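Reporter, Courts and Road Safety (full-time, 12-month contract)

Clusis Regional News
Posted 25 June 2018

Clusis Regional News publishes local reporting for the Ornurov district and the townships along the Otus road. The paper was founded in 1926 and now runs a daily web edition and a weekly print edition. We are seeking one reporter to cover collisions, traffic enforcement, coroner's inquests and the district court.

Duties

The reporter monitors police and ambulance notices during the assigned shift, confirms details by telephone with the duty officer, and files a first version of 400 words or fewer. Names of the deceased are withheld until police confirm that next of kin have been told. Follow-up stories on charges, hearings and inquest findings are the responsibility of the reporter who filed the first version.

The reporter also maintains the collision register, a spreadsheet of every fatal or serious collision in the district, sorted by road, time of day and vehicle type. The register feeds our quarterly road safety page. Entries are corrected when the official report is released, and the earlier entry is kept in a separate column.

Hours are 37 per week, on a rotating roster that includes evenings. One weekend in four is on call. Overtime is paid or taken as time off in lieu, at the reporter's choice.
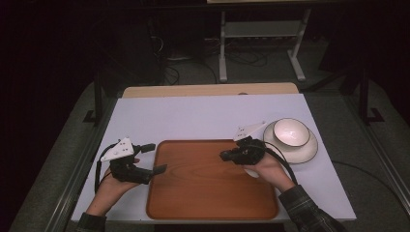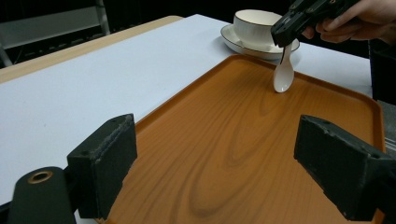 Requirements

A diploma or degree in journalism, or two years of paid reporting work. Knowledge of publication bans and contempt rules. Shorthand or an equivalent method of accurate note-taking in courtrooms where recording is not allowed. A full driver's licence and a clean abstract for the past three years. Working knowledge of spreadsheets.

Spoken French is an asset. Experience with access to information requests is an asset.

Location and equipment

The position is based at the Cai office, above the old post office. Court days are spent in Ornurov, 28 kilometres away by highway. A pool car is available and must be booked the day before. Personal vehicle use is paid at the company rate per kilometre. A laptop and telephone are supplied. Parking at the Cai office is not.

Salary and term

Salary follows the newsroom scale and depends on years of experience. The contract begins in August and may be renewed. The first three months are probationary. Extended health and dental coverage starts on the first day of the fourth month.

How to apply

Send a résumé, a one-page cover letter and three published stories, at least one of them a court or police report written on deadline, to Angus MacAulay, Assignment Editor. Applications may be left at the Cai front counter or mailed to the same office. Shortlisted applicants will complete a paid writing test of two hours. Only those selected for the test will be contacted.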